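We got to the Catacutan open day in Urkovstead a little after ten, having missed the turn at Stalasville and taken the long way past the reservoir (no regrets, the cherry trees were out!). It's a small pottery works, just the one long brick building and a yard, and I'd been wanting to see inside it ever since my aunt gave me one of their blue soup bowls.

Genalyn Lagman took our group through, and she was lovely — patient with the kids, patient with me, and happy to stop at every shelf. We saw the clay store, the throwing room and then the big kiln, where around 500 pieces go in at a time. I could have stayed by the glaze buckets all morning. The colors look like nothing much in the bucket, all dull pinks and grays, and then you see the finished plates next door.

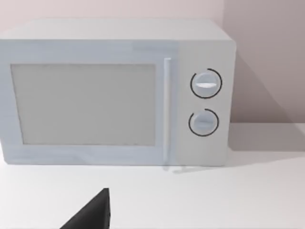 How long does a mug take from start to finish? Close to three weeks, most of it drying time on the racks before the first firing.

After that we had tea in the yard and I bought 2 seconds from the sale table, a jug and a little butter dish with a wobbly lid, for less than I'd have paid for one good one. My husband got talking about handles with Jomar Pangilinan, who throws most of the jugs, and I had to go back in and fetch him. The next open day is in November, and parking is free behind the chapel.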